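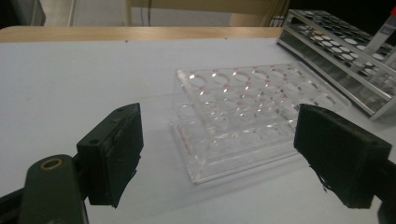

Clear acrylic tube rack, white tabletop.

Water hardness, part two: the softener settings

The kettle was descaled in March and needed it again well before I had planned. I had put that down to heavier use until I measured the water coming out of the softener, which was reading much closer to the mains than it should have.

Hardness is quoted in several units and most of the confusion in the comments on part one came from mixing them. I use milligrams per litre as calcium carbonate throughout. German degrees can be converted by multiplying by 17.8, and Clark degrees by 14.3. Lieselotte Schmieder wrote in to say that her dishwasher manual gives only German degrees and her water company only French ones. For French degrees the factor is 10.

Our mains water comes in at 200. The softener is a Cotine, a single-cylinder unit with a metered valve, fitted under the stairs by the previous owners. It regenerates after a set volume of water has passed through the resin, and that volume has to be entered by hand. Ours was set to 2,000 litres. The installer's sheet, still taped inside the cupboard door, has a hardness figure on it that is well below what I measure at the tap. Either the supply has changed or the figure was copied from somewhere else.

The calculation is simple enough. Take the working capacity of the resin in grams of calcium carbonate, divide by the incoming hardness in grams per litre, and subtract a reserve for the hours between the meter reaching zero and the valve starting its cycle. The valve waits until two in the morning, so the reserve needs to cover most of a day's use. I allowed 20 per cent, which is generous for two people but not for a house with guests in it.

Working capacity depends on the salt dose. A heavy dose gets more out of the resin per cycle, but the return falls off and most of the extra salt goes down the drain. Jae-in Kwak runs the same valve with a light dose and more frequent cycles, and uses less salt over the year. I have copied those settings as far as the dial allows.

Two other faults came up while I had the cover off. The brine tank had a salt bridge, a hard crust with a gap underneath, so the level looked fine and the brine was weak. I broke it up with a broom handle. The bypass valve, a Stastach quarter-turn, was also not fully closed, and had been letting some hard water past the unit. It had over 7 degrees of movement left before it met its stop.

I ran a manual regeneration on Sunday and tested the kitchen tap afterwards. The result was under the lowest division on the kit, so I can't give a number for it. The cold tap outside is on the unsoftened branch and still reads 200.

Next is the shower head, where the scale is old and vinegar has done very little. I have citric acid on order.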